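Stapler Notes from the Supply Desk

Posted 7/18/20

The new staples for the Herness building have come in. There are 12 boxes, and they are on the second shelf of the supply closet next to the hole punches. Please take one box per office. The next order goes out in September.

We have had several requests for replacement staplers this year, and most of the ones turned in to us only had a jam. A jam can usually be cleared at your desk in a minute or two. Open the stapler all the way so the upper arm swings back off the base. Slide out whatever strip is left in the channel and look at the front end, where the staples come out. A bent staple will be sitting crosswise there. Pull it with tweezers or the tip of a staple remover. Do not use scissors. Put the strip back in with the points facing down, close it, and test it on two sheets of scrap paper.
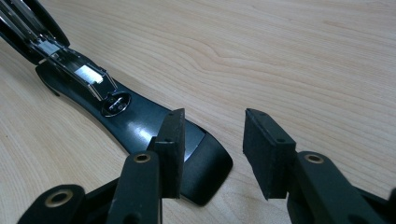 Gebretsadik, on the Pondetti Street side, wrote in to say the jam is often the fault of the staples and asked us to stop mixing brands in the same drawer. The note went on: "We had half a strip of one kind and half of another, and it stuck every third page. I threw out the short pieces and it has been fine since then."

We agree with that. Partial strips left over from an older box should be used up by themselves or tossed.

If your staples are closing crooked, check the small metal plate on the base. On many staplers it turns, and one setting bends the legs outward for temporary pinning. Push the plate up from underneath, give it a half turn, and let it drop back into place. Wipe it with a dry cloth while you are there.

Desk staplers are meant for thin packets. For the Trorkex binders and anything else too thick to staple cleanly on the first try, use the heavy-duty stapler in the copy room. It takes a different size of staple, kept in the drawer below it, and those will not fit the desk models.

Staplers with a cracked arm or a broken spring can go in the gray bin by the supply desk. Put a sticky note with your room number on it and we will send up another one.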